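# The Battery in the Garage Is Not a Power Plant Yet

2019-06-07

The brochure from Haltero arrives folded in thirds, printed on heavy recycled stock, and it opens with a promise. Put one of our batteries in your garage, it says, let us borrow from it on hot evenings, and you become part of a "neighborhood power plant." Your lights stay on in a blackout. Your bill goes down. A gas plant across the county gets to retire.

I would like all of that to be true. I have rooftop solar, I pay too much for electricity after dinner, and I have sat through enough outages to know where the flashlights are kept. When Haltero signed up its first homes in Villanueva two summers ago, I was close to the front of the line to hear the pitch. I have been reading the fine print ever since, and the more of it I read, the less I understand what the customer is buying.

The Villanueva program has 502 homes in it. That is the company's number, and I have no reason to doubt it. Each home has a battery on a wall and a contract that runs for ten years. Under the contract, Haltero can draw on the battery during what it calls "grid events," and in return the homeowner gets a monthly credit. The utility, Ralier, pays Haltero for the power. Haltero keeps some of that payment and passes along the rest.

How much it keeps is not in the brochure or the contract either. I asked, and was told the split is "commercially sensitive." Fair enough, plenty of companies don't publish their margins. But most companies aren't asking to use a piece of equipment bolted to my house.

## Whose battery is it?

Start with the word "your." The brochure says "your battery" on nearly every page. The contract says "the System," and the System belongs to Haltero, or to whichever finance company Haltero sells the lease to. The homeowner has the right to the backup power stored inside it, down to a reserve level. The reserve level is set at 20 percent.

Think about what that means on the kind of night the program is designed for. It's August, the heat hasn't broken, everyone's air conditioner is running, and Ralier calls a grid event. Haltero's software drains the batteries over a few hours to help meet the peak. Then, because the grid is straining, a line fails. The homeowner who signed up for blackout protection now has a fifth of a battery to get through the night.

Haltero's answer is that events are rare and that customers can opt out of any two each year. Both points are accurate. The opt-out has to be made in the app, before the event starts, and people who use up their two still owe the full term of the lease. A person who wants to keep a full battery through a bad week in August had better choose well.

I don't think this is a scam. It's a trade, and for some households it may be a decent one. What bothers me is that the trade gets described as a gift.

## The clean part

The environmental claim deserves the same treatment. A battery doesn't make electricity. It holds electricity made somewhere else, loses a little on the way in and a little more on the way out, and hands it over later. If it fills up at noon from the panels on the roof and empties at seven in the evening, then yes, it's replacing power that would probably have come from gas. If it fills up overnight off the grid so that it's ready for a morning event, the accounting gets a lot murkier.

The contract allows both. Section 9 says the System may be charged "from any available source as determined by the Operator." I read that line several times, looking for the part where it says solar comes first. It isn't in there. The company told me that its software "prioritizes renewables where economically reasonable," and I'd like to see that written down someplace where a customer could hold them to it. I'd also like to know what counts as reasonable.

There is a test that would settle a lot of this. Publish, for every hour of the year, where the charge came from and when it went out. The batteries already record it. You could strip out the addresses and post the rest as a spreadsheet. I've suggested this to Haltero, to Ralier, and in a written comment to the state regulator in April. The regulator's office sent a form letter. Ralier referred me to Haltero. Haltero said it was reviewing its data practices.

## A better-behaved cousin

For comparison I drove out to Flarnalach, a rural power cooperative that has been doing something similar on a smaller scale and with less glossy paper. It has 200 homes enrolled. Members own their batteries outright, bought through a co-op loan, and they choose their own reserve level. Some set it at 80 percent and hardly take part. Some set it near zero and chase every credit they can get. The co-op prints the payment per kilowatt-hour on the back of the bill.

It's far from perfect. The loan has a credit check, which shuts out a lot of the people who would benefit most from a lower bill, and the enrollment form assumes you own your roof. Renters get nothing at all. The co-op's software crashed during one of its first events and a batch of batteries sat there doing nothing while the office made phone calls. They put that in the newsletter, with a short and fairly dull explanation of what went wrong.
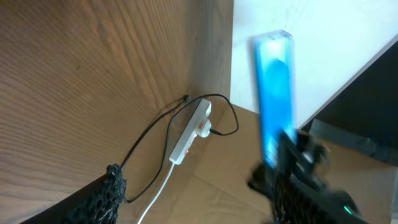

A dull explanation is worth a lot to me. I've been through three years of Haltero press releases and can't find one mention of anything going wrong, which for a young company running new software on hundreds of garage walls would be quite a streak. Either the Villanueva program has been flawless or the company has decided customers don't need to hear about it. I know which one I'd bet on.

The co-op's other advantage is that it has no plans to be bought. Haltero does, or at least its investors do, and a ten-year lease is a long time in this business. The contract lets the company transfer every obligation to a new owner with 30 days' notice. The homeowner, on the other hand, can't transfer the lease to a buyer without a fee and an approval process, so anybody who sells a house in Villanueva with a System on the wall has one more thing to explain at closing.

## What would change my mind

I'm often told that skepticism like this slows things down, and that the climate can't wait for perfect paperwork. I've heard that argument made for bad rooftop leases, for home energy loans that ended in liens, and for "green" rate plans that were the ordinary rate plan with a leaf printed on it. The people who got burned on those deals don't answer the door for solar salespeople anymore. That has slowed things down more than any contract review would have.

So here is my list, and it isn't long. State the revenue split. Let customers pick their own reserve, and let them change it in August. Put "solar first" in Section 9 if that's how the thing is run. Give sellers a clean way out of the lease. Publish the hourly data, crashes included.

Haltero plans to open enrollment in two more towns before the end of the year, and the new brochure is already in mailboxes. The paper is nicer than last time. Section 9 hasn't changed.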